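**Ticket 813: left channel drops out on the Seloretti turntable**

Status: still open, sort of

OK so I dug out the box of old novelty flexi discs on Saturday (the thin floppy ones that came stapled into magazines) and the left channel on the Seloretti just quit halfway through the first side. Both speakers are fine with the radio, so it's the deck or the lead.

What I've tried so far:

- Swapped the left and right plugs at the amp. The silence moved to the other speaker, so the amp's off the hook!
- Cleaned the cartridge pins with a dry brush. Got 27 minutes of lovely stereo out of a Junetbridge Brass Band LP and then it went again.
- New lead from Ouali. No change at all, and it's a nicer lead than the deck deserves.
- Wiggled the headshell while a record was playing (I know, I know). Crackle, then sound, then nothing.

The flexis skip like crazy too, but they always did. I used to put a coin on them. The Wivstead manual scan I found is for the later model and shows four screws under the headshell where mine has two, so I stopped there before I wrecked something.
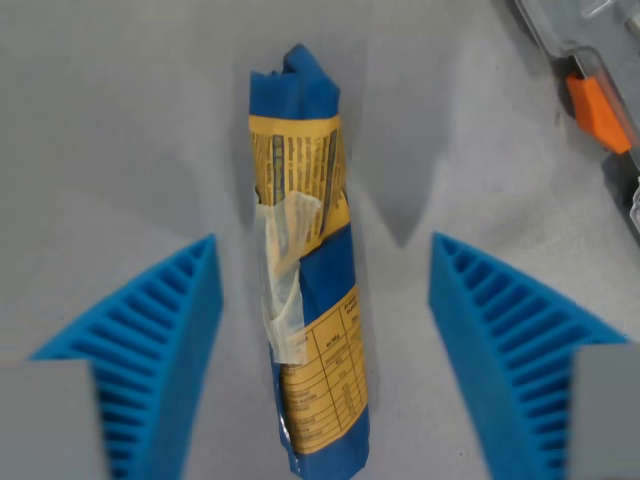
Ouali support wrote back that the wiggle test points to the headshell collar, and that I should take the headshell off, wipe the four little contacts inside the arm and check that each one springs back when pressed. They also said to leave the coin off until it's sorted.

Three of them spring back. The fourth kind of sulks. Anyone got a spare arm socket for one of these?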